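4.3 容器の色と配置は投入行動を説明するか

前節までに、Jillbridge棟の小部屋28室における分別容器の導入経過と、記録の手順を述べた。本節では、導入側の報告書で繰り返し用いられている説明、すなわち「容器を色で分ければ利用者は迷わず正しい容器に入れる」という主張を検討する。以下、この主張に基づく配置の考え方を、報告書の呼称に従いBramitz方式と呼ぶ。

Bramitz方式の根拠とされるのは、導入後の集計である。回収時に容器から取り出された品目431点のうち、382点が所定の容器に入っていた。割合にすれば88.6%になり、報告書はこれを「色の効果」と呼んでいる。数字そのものに異論はない。疑問があるのは、この数字から色の効果を取り出す手続きが報告書のどこにも書かれていないことである。導入前の集計では品目は502点あったとされるが、当時は容器の種類が室ごとに異なり、所定の容器という概念自体が存在しなかった。したがって502点のうち何点が「正しかった」かは、原理的に数えられない。前後比較の前半が欠けたまま、後半の割合だけが効果の大きさとして引用されているのが現状である。

色の識別についても、報告書の前提はかなり楽観的にみえる。色名による指示は、指示される物の色が一様で、しかも見る者の間で色名が揃っている場合にのみ機能する。実際の室内にある物の色は、面の途中で移り変わることも多い。図4の手前に写る直方体は、上部が明るい黄色で、下へ向かって橙色から濃い赤みの茶色に変わる。これを「黄色の物」と呼ぶ者と「橙色の物」と呼ぶ者がいても、どちらかを誤りとする根拠はない。天井の照明が点灯し、窓がブラインドで覆われた室であっても、物の側の色がこのように幅をもつ以上、照明条件を揃えただけで色名の問題が片づくとは考えにくい。

図4　天井照明とブラインドのある小部屋、および色が一様でない物の例 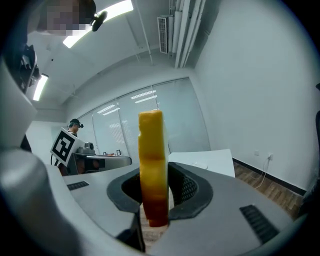
では、容器の色は投入先の選択を変えるのか。単独で変えるという証拠は、本調査の記録の中には見いだせなかった。

この答えは、色に効果がないという主張と同じではない。容器を入れ替えた際、多くの室では容器の色のほかに、位置、数、開口部の高さ、表示の有無が同時に変えられている。Chou社の設置手引きは、容器を壁際に一列に寄せ、作業用の机から離して置くことを勧めており、同じ月に導入された室ではこの勧めがほぼそのまま採られた。表示にはSakelusの貼付ラベルが用いられたが、貼られた室と貼られなかった室の区別は導入台帳に残っていない。三つの変更が一度に行われ、そのうち一つの名前だけが結果に与えられたことになる。

報告書の擁護として、色は目立つのだから、他の要因があったとしても色が主因であろう、という議論がありうる。しかし、目立つことと、目立つものが行動を導くことの間には隔たりがある。利用者に「容器は何色か」と尋ねれば色を答えるであろうし、その答えの正確さを色の効果の証拠とみなすこともできる。報告書の付録にある聞き取りは、まさにこの形式をとっている。設問の冒頭で容器の色に言及した後に「分かりやすかったか」を尋ねており、この順序では、位置や表示が役に立ったと答える余地がほとんど残らない。聞き取りの回答が肯定的であったことを、本節では根拠として用いない。

さらに問題となるのは、「所定の容器」の定義が室によって緩やかであった点である。回収側の記録表には、紙類、容器包装、その他という区分があるが、飲みかけの容器や、汚れた紙のように複数の区分にまたがる品目については、どの容器に入っていても「可」とする運用が途中から加えられている。この運用がいつ始まったかは、記録表の余白の書き込みからしか推測できず、四月の分には見当たらない。「可」とされた品目は382点の中に含まれている。その内訳は再集計できない。88.6%という値は、判定基準の緩みを含んだ上限に近い値と読むのが妥当であり、これを他の建物の値と小数点以下まで比べる報告書の表には、ほとんど意味がない。

位置の影響については、色よりはいくらか見通しがよい。小部屋では、物が生じる場所と容器が置かれる場所とが離れていることが多い。机の上で開けた包み、皿に残ったもの、書き損じの紙は、いずれも机で生じる。これに対し容器は、掃除の都合や通行の都合から壁際や窓際に集められる。図5の室では、白い机の上に小さな白い皿があり、容器は左手の窓際の床に六つ並ぶ。黄、黒、青緑、網状で中の見えるもの二つ、そして奥に一部だけ見える暗色のものである。網状の一つには白い袋が入り、もう一つは底に物がある。

この並びを前にして、色による区別が一貫した体系をなしていると主張するのは難しい。黄と青緑は互いに見分けやすいが、黒と奥の暗色のものとの違いが区分の違いを意味するのか、たまたま手元にあった容器が足されたのかは、並びからは判断できない。網状の容器に至っては、色で見分けるよりも中身で見分けるほうが早い。Bramitz方式を徹底するなら、こうした容器は一覧から外すか、別の扱いを明記する必要があるが、報告書の配置図では六種すべてが「色分け容器」の一語でまとめられている。

図5　窓際に寄せた容器群と机 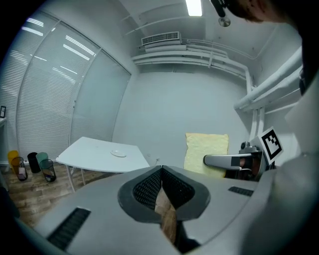

容器の中身が見えるという条件は、これまでの分別研究でも軽く扱われてきたきらいがある。先に入っている物は、次に来た者にとって事実上の表示として働きうる。紙が見えていれば紙を入れ、袋しか見えなければ何を入れてもよいと考える、という筋道は十分にありうるし、この筋道は容器の色を必要としない。逆に、最初の一点が誤って入れられた場合には、その誤りも同じように引き継がれる。431点の集計は回収時の一括集計であり、投入の順序を残していない。したがって、誤って入れられた品目が散発的なものか、一つの誤りに続いて連なったものかを区別できない。両者では対策がまったく異なる。前者であれば表示の改善が検討されるべきであり、後者であれば回収の間隔を短くするほうが安く済む。

距離についても、慎重に述べておく必要がある。机から容器までが遠いほど誤りが増えるという説明は直感に合うが、本調査の記録はこれを直接には支持しない。遠い室では、利用者が机の上に物をためておき、退室時にまとめて運ぶ例が日誌に記されている。まとめて運べば、手に複数の種類の物を持ったまま一つの容器の前に立つことになり、誤りは増えそうに思われる。他方、まとめて運ぶ者は一度だけ並びの前で立ち止まるので、かえって表示を読むという見方もできる。どちらの効果が勝つかは、日誌の記述だけでは決められない。報告書は前者の見方のみを採り、距離を短くした上で色を加えれば誤りはさらに減ると予測しているが、予測の根拠となる室は示されていない。

容器の数にも触れておく。分別の区分が三つであるのに、容器がそれより多く置かれた室は少なくない。余分の容器は、利用者からみれば選択肢の増加であり、回収側からみれば同じ区分の予備である。この食い違いは、記録表の上では見えない。同じ区分の予備に入れられた物は、当然ながら「正しい」と判定されるからである。容器が多いほど正しい容器に当たる確率が上がるという、ごく機械的な理由によって、割合が押し上げられていた可能性は排除できない。仮に利用者がまったく無作為に容器を選んだとしても、ある区分に二つの容器が割り当てられていれば、その区分の物が正しく入る見込みは大きくなる。報告書の集計では、容器数による補正は一切行われていない。

掃除の容易さをBramitz方式の利点に数える記述もみられる。窓際に容器を寄せれば床の残りの部分が空き、板張りの床を拭く手間が減るという。これは配置の利点であって、色の利点とは別の話である。また、寄せられた容器どうしの間や、容器と壁との間に落ちた物は、動かさなければ拾えない。手間が減ったのか、別の作業に移ったのかを知るには作業時間の記録が要るが、Jillbridge棟では導入前の作業時間が測られていない。ここでも、比較すべき一方が欠けている。

以上の検討から、本研究では容器の色を独立の要因として扱うことを見送り、色、位置、表示をまとめて「導入条件」と呼ぶ。この扱いは分析の解像度を下げるが、分離されていないものを分離できたかのように推定するよりは害が少ない。同様の理由から、88.6%という値は記述統計としてのみ示し、検定の対象とはしない。Chou社の手引きに基づく配置図は、実際の位置と一致しない室が複数確認されたため、位置の資料としては用いず、現地での記録を優先した。

なお、色分けに好意的な読み方が今後成り立つとすれば、少なくとも次のような手順が必要になる。位置と表示を固定したまま容器の色だけを入れ替え、同じ室で順序を変えて繰り返すこと。中身の見える容器と見えない容器を混在させないこと。「可」の判定を設けるなら、最初の回収日から設け、該当する品目を別に記録すること。いずれも費用のかかる手順ではないが、既に容器が置かれ、利用者の習慣ができた室で行えば、入れ替え直後の戸惑いを色の効果の消失と取り違えるおそれがある。このため、次節の再調査では、新たに容器を置く室のみを対象とし、既設の室の記録は参考値にとどめた。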